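Teal

3 min read

Teal is a dark color that sits between blue and green, and I've been arguing with people about which side it leans to for most of my adult life. I say green. My old paint shop boss, Benoît Caron, said blue, and he mixed more of it than I ever will, so take your pick.

The name comes from a small duck, the common teal, which has a stripe of the color running back from its eye. English speakers had the bird for centuries before they had the color — the word only caught on as a color name in the early 1900s. On a computer, plain teal is half-strength green plus half-strength blue with no red at all, and it was one of the 16 basic color names in early web pages. I still type it out of habit!

People mix it up with its neighbors all the time. Cyan is much brighter, turquoise is lighter and usually greener, and petrol is what a lot of Europeans call the darker, bluer end. Paint makers don't help. My Flakar fan deck has 253 chips in the blue-green section, and the one marked teal looks a lot like the Brinkmann one marked lagoon.

In paint you can get there with a phthalo green, a bit of phthalo blue and a touch of black or burnt umber to calm it down. Go easy, those pigments are strong (I once ruined five quarts of perfectly good white on a Saturday morning).

Teal shifts a lot with the light. Under warm bulbs it goes greener, and by a north window it can look almost navy, so try a big swatch before you buy.
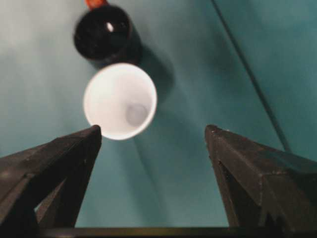

A teal-green tabletop, with dark charcoal gray against it.

Gray goes well with it, and so do rust, mustard and cream. Orange-reds sit across the color wheel from teal, and film colorists have leaned on that pairing for years — skin looks warmer with teal shadows behind it.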